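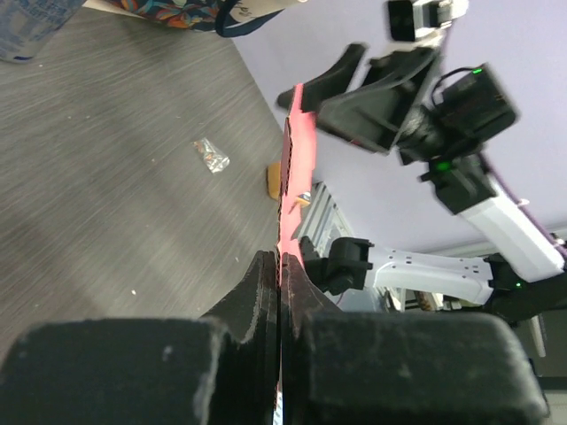 About Ellis & Osei

We tidy up work tables. Craft tables, sewing tables, the kitchen table that stopped being for dinner some time last winter. We have read a lot of websites belonging to people in our line of work and most of them promise you a new life. We doubt it. You will have the same life with a clear table, and for most of our customers that has been worth the call-out fee.

Ellis & Osei was started by Mahnaz Hosseinzadeh and Kofi Amegashie, who are neither Ellis nor Osei. Those are the two streets our first workshop sat between. Mahnaz had spent six years running the stockroom of a picture framer. Kofi taught art to primary school kids and knows what a room looks like at ten past three.

What we do

We come to you, look at the table, and sort what's on it. Offcuts of card, wrappers, crumbs, drink bottles, the bag somebody put down on the way in. Rubbish goes first. Then we ask you about the rest, and we do ask, as one person's scrap of coloured corrugated card is another person's roof for a doll's house. We were wrong about a roof once and have not forgotten it.

Anything you want to keep gets a home within arm's reach of where you use it. If it needs a ladder, you won't put it back. We are suspicious of high shelves, and of any system with more than one colour of label.

What we don't do

We don't sell containers. A fair bit of this trade is really a container shop with a visit attached, and we would sooner you used the shoeboxes you've got. We don't photograph your house for our own page without asking. We don't tell you to thank your belongings. We don't do garages, after the Cakier Street job, which ran over by two days and cost us a good trolley.

About cardboard, seeing people ask

Corrugated card is the thing we handle most. Coloured sheets are the hardest to throw out, as they cost more and always look as though they might come in handy. Some do. Our rule is that a piece narrower than your hand goes in the recycling unless you can name the project. "Something for Christmas" isn't a project. Store the good sheets flat, or standing on edge between two stiff boards. Leaning them against a wall gives them a curve you will never get out.

Clear plastic wrap goes in a separate bag. Check with your council before assuming it can go in the yellow bin, whatever the packet says.

Does it last?

Sometimes. We rang back 39 customers last August and asked them to be blunt. A good many tables had filled up again. The ones that stayed clear mostly belonged to people who had a bin beside the table, so we now bring that up before anything else, even though it makes for a short conversation and a small invoice.

Prices and bookings

A single table is $200, with GST included. A full craft room is quoted after a visit. Ruken, our bookings line, is named after the dog and is answered on weekday mornings. Leave a message if we're out on a job.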